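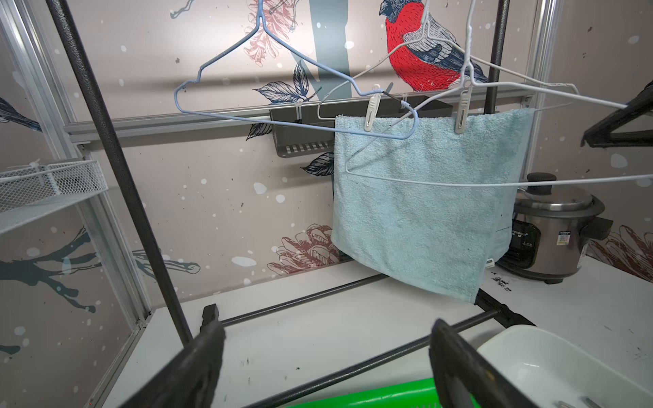 Light blue towel on a white wire hanger with clips.

Esden Clip Hangers, Set of 22
Reviewed for the Household Goods Bulletin by Ľubica Lukáč

The Esden set was purchased at the regular price of 499 crowns and used in the shared laundry of the Skála residence from October onward. It replaced an older set by Baka, item 3104, which had begun to rust at the hook.

Each Esden hanger carries 2 sliding clips. They grip trousers and heavy skirts well and leave only a slight mark on wool. Thin fabrics fare less well. A lined silk skirt slipped from its clips on several occasions, and residents were advised to fold a strip of felt under the jaws.

The hook turns freely and fits both the standard rail and the thicker one in the drying room. Under a winter coat the lower wire bends, and the manufacturer's leaflet gives no weight limit. An inquiry sent to Esden on this point has not been answered.

Ľudovít Čierny, who tested the Vorkeck model for the previous issue, found its clips stiffer and harder to open with one hand. For residents with weak grip, the Esden set is the better choice – provided that coats are hung elsewhere.

Rating: good. Replacement clips are sold separately.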